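Search this site
Enter keyword
Go

Print this page | E-mail this to a friend

Wanted: people with a kitchen, a nose and a bit of patience, for the Flimircombe home vinegar trial

Hello! I make vinegar. I've been making it in a lean-to behind my house in Flimircombe for a good few years now, mostly cider vinegar, with the odd batch from perry or flat beer when a neighbour has some going spare. Last winter I started writing a small handbook on it, and I've reached the point where I need other people's kitchens, because mine is cold, north-facing and full of vinegar already.

So I'm looking for 73 households to make one batch each, starting in June, and tell me how it went. You don't need to have done it before. I'd quite like a good half of you to be complete beginners, as the handbook is meant for beginners and I've forgotten what it's like to be one.

What you get from me: a piece of live mother (the rubbery disc that does the work), a bottle of plain still cider from Grundley Orchard, a square of muslin, a pack of test strips and a printed diary. You find your own jar. A wide one is best, and please don't use anything metal. If you've got an old sweet jar in the loft, now's its moment.

What I'd like from you: a place to stand the jar out of the sun, a quick look and a sniff every few days, and a line or two in the diary. That goes on for nine weeks. At the end you pour a little off, test it, taste it on something (chips are fine) and fill in the last page. Then the rest of the vinegar is yours, and so is the mother, which will carry on for years if you feed it.
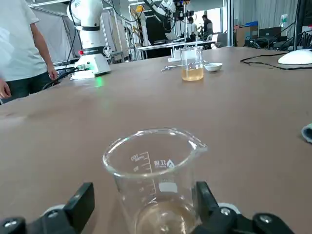

A shallow measure of pale yellowish liquid in a glass beaker.

The diary has a space for colour and I'm fussy about it — "straw", "weak tea" and "the bathroom at my nan's" have all been used by friends who tried it early, and I could picture every one of them. Please write what you see and don't worry about the proper word. Same goes for smells. Nail varnish is a perfectly good answer, and quite a common one in week three.

There's a thank-you of £15 for each finished diary, paid once it reaches me. The money comes out of a small grant from the Najjar Fund for Home Food, reference 2924, which also pays for the postage both ways, so please don't buy stamps. The book itself will be called The Zutar Jar, after the first mother I was ever given, and everyone who sends a diary back gets a copy. I'm printing 429 of them to begin with.

A few things that would rule you out, sorry. You need to be over 18, as the cider is alcoholic when it arrives. You need to live somewhere I can post a glass bottle to, so mainland only. And if you're already brewing kombucha in the same room, I'd love to hear from you another time, but the two do get into each other and it muddles my notes.

To apply, write to me care of Grundley Orchard Shop, Flimircombe, or leave a note at the till before 4 p.m. Tell me what room the jar would live in, how warm it gets, and whether you've made anything like this before — a few lines will do. I'm picking for a mix of warm and chilly homes, so a draughty pantry could well get you in ahead of an airing cupboard! Please apply by the end of May. Bottles go out in the first half of June.

Print this page | E-mail this to a friend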